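Chapter 6
What Does a Color Mean?

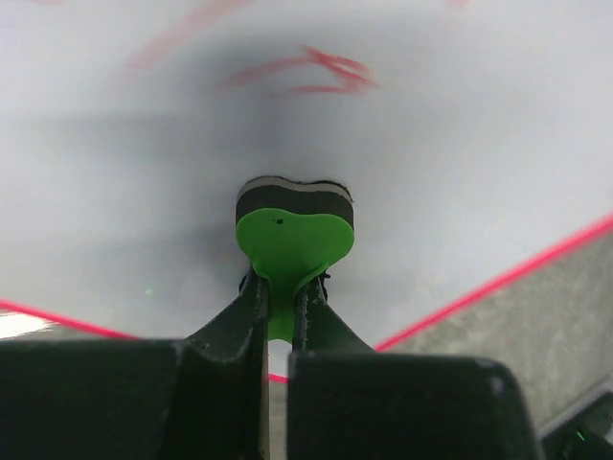

Figure 6.1 A heart shape in lime green foam.

Red means love and green means envy, or so the packaging guides say. Be careful with such claims. In the Trakata survey, 3,788 shoppers were asked to match colors to feelings, but they had to choose from a printed list. Only 129 were asked again a month later, and many changed their answers. This chapter looks at how such studies are set up and how much their results can really tell us about buyers.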